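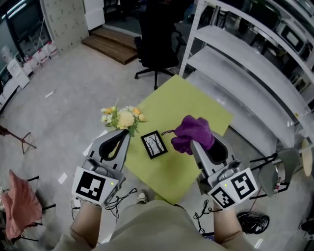 Purple drawstring pouch and a small framed picture on a green mat.

Session 2: Looking After the Shaft and Tip

May | By Durrani
Reading time: 3 minutes
Print this page | E-mail this page

Jurnholm Cue Sports Course, handout for the Monday group

Last session dealt with choosing a cue by weight and balance. These notes cover the parts of the cue that wear fastest. Bring your own cue if you have one. The house cues at the Lirolby room can be used for practice, and most of them need the work.

Why shafts get sticky

Three things build up on a maple shaft: chalk dust, skin oil and moisture from the bridge hand. Chalk settles in the grain near the ferrule and leaves a blue or green stain. Oil collects farther back, where the shaft slides through the fingers. The stain is mostly a matter of looks. The oil is what you feel on a slow stroke, and players often blame their bridge for it.

Talcum powder hides the problem for a few racks and then makes it worse. It also ends up on the cloth. We don't use it in this course.

Cleaning

Wipe the shaft with a dry microfiber cloth after every session, working from the joint toward the tip. If that isn't enough, dampen one corner of the cloth with water, wring it hard, and clean a short section at a time. Dry each section before you start the next. Bare wood takes up water and the grain will rise if it stays wet.

Raised grain feels slightly fuzzy. Burnish it down with a piece of smooth leather or plain paper wrapped around the shaft, moved quickly until it feels warm. Burnishing removes no wood, so it can be done as often as you like.

Sanding is different. Every pass makes the shaft thinner, and the taper can't be put back. If you must use an abrasive, start with 2,000 grit and stop when the surface is smooth. Keep it off the ferrule and off the joint collar. Carbon shafts should never be sanded - use the wipe the maker recommends. 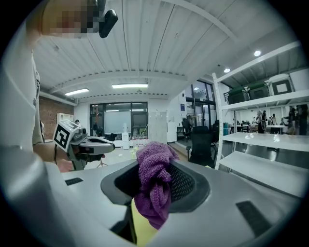

Tip shape

Most pool players use a dome that matches the edge of a nickel or a dime. The dime is rounder and the nickel is flatter. Either one works. What causes miscues is a flat spot, a hard glazed surface, or an edge that has spread past the ferrule.

Check the shape by holding a coin behind the tip against the light. If there is a gap at the sides, leave it alone. If there is a gap at the center, the tip needs shaping.

Use the Zallon shaper from the course kit, with the tip facing up so the dust falls away from the ferrule. Turn it with light pressure. Scuff a glazed tip with 2 or 3 short presses, then try the chalk. It should cover evenly.

A mushroomed edge has to be trimmed flush. Leave this to the workshop until we have practiced it on scrap tips in a later session.

Storage

Stand the cue upright or lay it in a case. Leaning it against a wall for weeks puts steady side load on the shaft. Car trunks are bad in summer and winter both.

For next time

Clean one shaft using the steps in these notes, and write down which tip shape you have now. We start at 7 p.m. with joint and collar inspection.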